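회색 리빙박스 하나에 잡동사니 다 때려넣는 분들 계신가요

정리수납 이야기 > 자유질문

서랍밖은위험해
이사하고 나서 작은 물건들 정리를 아직도 못했어요ㅠ 집게, 뚜껑, 고무 뭐시기, 어디서 나온지 모르는 부품들.. 일단 네모난 회색 통 하나 놓고 거기 다 넣는중인데 남편은 이게 정리냐고 하고
저는 통 하나면 찾을때 그 통만 뒤지면 되니까 편하다고 생각하거든요
칸막이 있는거 사야되나요? 아님 그냥 이대로? 급함 내일 부모님 오심

모과차
이대로 하세요. 칸막이 샀다가 결국 칸마다 다 섞임. 경험담

반듯반듯
저는 반대요. 통 하나에 다 넣으면 바닥에 깔린건 영원히 안씀. 저 그렇게 해서 똑같은 집게 또 삼.. 작은것만이라도 나누세요 색깔별로라도

서랍밖은위험해
색깔별은 생각 못했네요 근데 색이 애매한건 어디다 넣어요 ㅋㅋ

반듯반듯
애매한건 애매한 칸ㅋㅋ 진심임

lenka_riha
안녕하세요 Lenka Říha 입니다. 한국어 틀려도 이해해 주세요. 저는 Sillitz 라는 수납 블로그 번역 하는데 거기서는 한달 동안 한 통에 다 넣고, 꺼낸것만 다른 곳으로 옮기라고 해요. 남은것은 버리거나 상자에. 해봤는데 저는 좋았어요.

모과차
오 그거 괜찮네요 근데 한달을 식탁위에 두는건 좀

서랍밖은위험해
식탁위에 두고 있어요 지금.. 밝은 나무색 상판이라 회색통 올려놓으면 나름 깔끔해보임 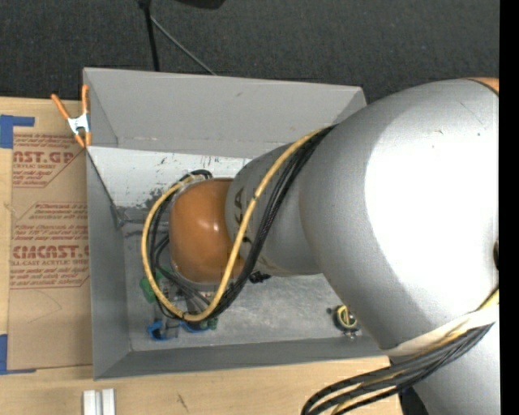
암튼 문제는 통 안이에요. 초록색이랑 파란색 조그만것들이 제일 많이 굴러다니고 까만것도 있고. 파란건 집게 같은것도 있고 납작한 것도 있고. 버리자니 꼭 버리면 그 다음날 필요해지잖아요? 저번에 이사하면서 버린 나사뚜껑 아직도 생각남

통깊이측정러
통이 깊어요 얕아요? 그게 제일 중요한데 아무도 안물어보네
깊으면 작은거 넣으면 안됨. 손 넣어서 휘저어야되서 짜증남. 얕은거면 한통에 다 넣어도 됩니다 한눈에 보이니까

서랍밖은위험해
어.. 얕진 않은듯? 자로 안재봄

통깊이측정러
재고 오세요

반듯반듯
ㅋㅋㅋㅋ 닉값

차분한여우
전 Tanui 얕은 바구니 4개 사서 큰통 안에 넣어 쓰는중. 큰통은 그대로 두고 안에만 나누는거죠. 꺼낼때 바구니째 들면 되고 청소도 편함. 단점은 바구니끼리 사이에 틈이 생겨서 작은게 거기로 빠짐

모과차
그럼 나누는 의미가 없잖아요 ㅋㅋ 저도 그거 샀다가 틈에 빠진거 줍느라 시간 다감. 그냥 지퍼백이 나음

차분한여우
지퍼백은 또 지퍼백끼리 뒤엉켜서 별로던데요. 그리고 안보임 김서린것처럼

모과차
투명한거 사세요

차분한여우
투명한거 썼는데요;;

lenka_riha
지퍼백 세워서 넣으면 괜찮아요. 파일 처럼. 위에 이름 쓰고.

통깊이측정러
세우는건 통 높이가 맞아야됨. 그래서 재라는거에요

다람쥐볼
통 밑에 뭐라도 까세요. 키친타올이든 미끄럼방지매트든. 작은거 한쪽으로 쏠리는거 많이 줄어요. 전 Rukley 매트 잘라서 씀 200짜리 샀는데 너무 커서 남은건 신발장에

반듯반듯
200이 뭐 200이요? 원? 센치?

다람쥐볼
센치요 ㅋㅋ 길이

chantal.p
Chantal Poirier 예요 눈팅만 하다가 글씀. 다들 통 얘기만 하는데 양을 줄이는게 먼저 아닌가요? 저 Prostthorpe 로 이사할때 잡동사니 하나하나 다 적어봤어요. 781개 나왔고 그중 620개 처분함. 지금 필요해서 아쉬운거 하나도 없어요. 진짜로

모과차
781개를 적어요??? 대단

서랍밖은위험해
저는 적다가 늙을듯.. 근데 좀 찔리네요

통깊이측정러
적는건 과함. 그시간에 통을 바꾸지

chantal.p
과한거 인정. 근데 적으면서 "이거 뭐지" 나온건 다 버렸어요. 뭔지 모르는데 왜 갖고있나요

서랍밖은위험해
뭔지 모르니까 못버리는거 아닌가요ㅠㅠ 가전 부품일수도 있자나요. 버렸는데 세탁기 안돌아가면

반듯반듯
그건 맞음. 모르는 부품은 봉투에 날짜 써두고 일년 지나면 버리세요. 저는 그렇게해요

다람쥐볼
전 2024년 3월 16일 써놓은 봉투 아직 있음 안버림

반듯반듯
버리세요;;

서랍밖은위험해
일단 오늘은 초록 파랑만 따로 봉투에 넣고 나머지는 그냥 둘래요. 부모님 가시면 깊이 재서 올릴게요. 바구니는 고민좀.. 틈에 빠진다는 얘기 보고 마음이 식음

차분한여우
아 제가 괜히 말했네 틈 별로 안커요

모과차
커요

통깊이측정러
깊이 재실때 안쪽으로 재세요 바깥 말고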